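# Comparing two grippers in the house sim before you spend money

Joni Vainio, last edited 2023-04-02

Vendors love a success rate. Teta quotes one for its gripper, Menell quotes a higher one, and neither tells you what was on the table. These steps will get you a number you can argue with.

1. Load the same house for both grippers. Keep the arm, the controller gains and the camera position fixed.
2. Set the seed to 3677 and write it down.
3. Run 24 attempts per object, per gripper.
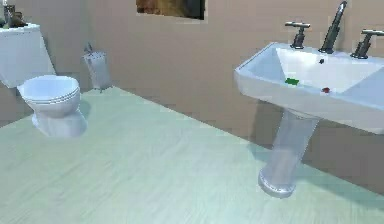

Start with the room you expect to be boring. I use the bathroom to check contact settings, and I don't trust any score until that check passes. The small green and red objects in the sink basin are good for it: let the physics run with no arm loaded and log their positions for 5 seconds. If they creep or sink into the surface, fix that first. A gripper can look great when the object is half stuck to the basin.

Next, swap in the first gripper and move to the kitchen.

```
room: kitchen
gripper: teta
attempts: 24
seed: 3677
``` 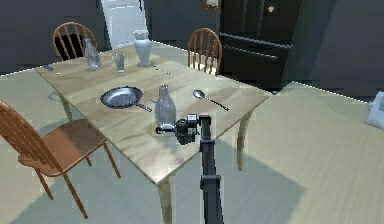 Approach angle matters more than finger shape in most of my runs, so log it. Glass is where I look hardest. With the fingers this close to the lower body of the clear bottle, save the wrist pose before you close them, then use the same pose for the other gripper. Do the spoon afterward. Flat cutlery is a nasty test, and I suspect it gets left out of brochures for that reason.

Count a grasp only if the object stays up for 6 seconds. Vasari's script counts any lift at all — change that line.

I still wouldn't buy on these results. Sim friction is a guess, and the Giannakopoulos defaults look generous to me. Use the logs to decide which gripper to borrow first.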